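Equipment Review: Dranley Two-Stage Label Printer

The Premside Technical Library has completed its review of the Dranley label printer, purchased in the spring to replace the office model used for shelf marks and equipment tags. The unit was placed at the service desk and used by all staff on both shifts. During the review period it produced 1,887 labels.

Print quality is very good. Small type remains legible at arm's length, and barcodes scan on the first pass in nearly every case. The adhesive holds well on cloth bindings and painted metal, less well on textured plastic, where corners lifted after a few weeks. Rolls load from the side and can be changed in under 20 seconds.

The software is the weaker part of the package. Templates cannot be shared between two computers without exporting each one by hand, and the spacing of call numbers must be set again after every update. The printed manual is clear but omits the cutter settings entirely. Kusuma, the previous supplier, handled both matters better.
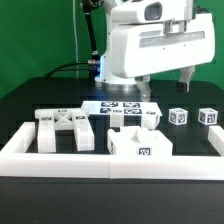 Horacio Valdebenito writes that the cutter on his branch's unit began leaving a ragged edge by December, and that cleaning the blade every Wednesday cured it. The Library has added this step to its own schedule.

The Dranley is recommended for collections of moderate size. Departments that print long runs should consider the Dosar model, which costs more and accepts larger rolls.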